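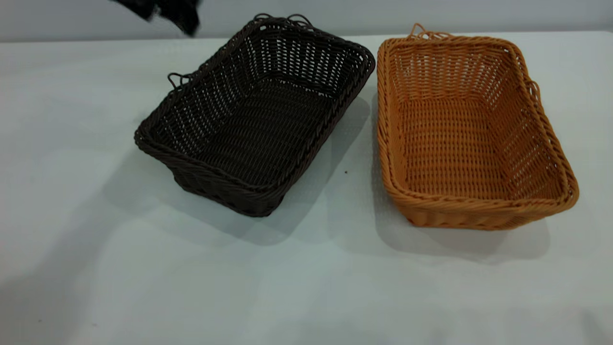
Dark basket and tan basket on the white table, gripper on its way in.

Segmentation loses the tan basket, loves the dark one

Posted Saturday, May 2, 2020 by skutodau_nights

Same weave, same shape, two colors. My Stelov depth node gives me a lovely mask for the dark basket. The tan one comes back as confetti, and the planner then proposes grasps on the tabletop as seen through the holes. I've set min_cluster to 294 and then 910, and got two different kinds of wrong. Do I need a new model?

pickering_pete_no_relation
Try better lighting. Worked for me on mugs.

telano_fan
You probably don't need a new model. The table shows through the openwork, so a color threshold splits the wall into strands, and cluster size won't glue them back. Fit the rim first. It's a thick braid and it goes all the way round, so you get a closed loop in the depth image. Fill the loop, call that the basket, and only allow grasps on the rim band. Mask out the little loop handles while you're at it, or the planner will fall in love with one.
Also drop any frame where the arm is moving over the table. Your gripper is a smear near the dark basket, and a smear merges with dark things beautifully. I wait 4 frames after the arm reports stopped.

gray_box
Rim fit is right, but check your table plane before anything else. Mine was tilted and I blamed the weave until November.

Comments
skutodau_nights: Rim fit is in. It now grasps the rim — on the wrong basket, but the rim.
telano_fan: Sort your labels.

Search this site Go
We use cookies to remember your login. Accept Settings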